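3.2 Student organizations and the reading of yearbooks

The second group of sources consists of yearbooks issued by the Palex Normal School and its successor, Palex College. The run held in the Nilsuwan Library is nearly complete, with 2 volumes missing from the early years. Each volume gives a portrait section for the graduating class, followed by pages for clubs, honor societies, and class committees. For this study, the pages for clubs were read first and the portraits second, so that membership lists could be compared with the activities that graduates claimed beside their own names.

The two do not always agree. Of the 128 women whose portrait entries mention an office in a student club, 74 also appear as officers on the page of the club concerned. The remaining entries fall into several classes. Some women held office for part of a year and had been replaced by the time the club page was prepared. Others used the word "officer" for work that the clubs themselves did not list, such as running the book exchange or keeping the guest register at the spring tea. A few entries appear to be plain errors, and these have been left out of the tables that follow.

Committee service presents a harder problem. The prom, the class play, and the March visiting day each had a committee, but the yearbook printed the names of its members only when space allowed. Minutes survive for the visiting day alone. They show that commuting students, who seldom held office in the residential clubs, did much of the work of receiving visitors and arranging rooms. Their portrait entries are short, and a reader who relied on these would conclude that they took little part in college life.

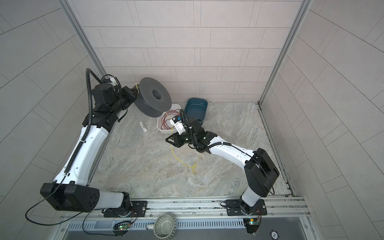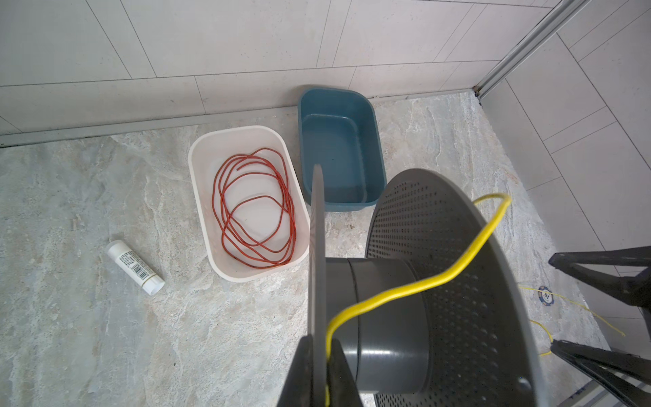 Figure 4. A tiled enclosure with a marble-patterned floor (first view); a white basket holding a coiled cord, with a blue basin behind it (second view).

The short portrait entry has usually been taken as a sign of limited means or of long hours of travel. Samira Bitar, in written comments on a draft of this section, objected that the length of an entry tells us first about the editor. In her view, the yearbook staff was drawn so heavily from two residence halls that friends of the editors received fuller treatment as a matter of course, and she asked that the entries be sorted by residence before anything was said about income. She also noted that several commuting students did receive long entries in the years when the editor herself lived at home.

This objection has been accepted in part. When the entries are sorted by residence, the difference in length remains in every year but is much smaller in the volumes edited by commuting students. The tables in the next section therefore report the two kinds of volume separately. No attempt has been made to estimate family income from the yearbooks alone, and the registrar's cards, which record a parent's occupation, are used for that purpose wherever they survive.

A further caution concerns names. Women who married before graduation were sometimes listed under one surname in the portrait section and another on the club pages. In 9 cases the match rests on a hometown and a course of study, without a shared surname. These matches were checked against the alumnae register compiled by Horácio Meireles and are marked in the appendix. Nicknames caused less difficulty, as the editors usually printed them in parentheses after the full name.

The student newspaper, the Jorkero, was consulted to settle doubtful dates of office. Its reports of club elections are brief, but they were printed within a short time of the vote and name both the winners and the outgoing officers. Where the newspaper and the yearbook conflict, the newspaper has been followed.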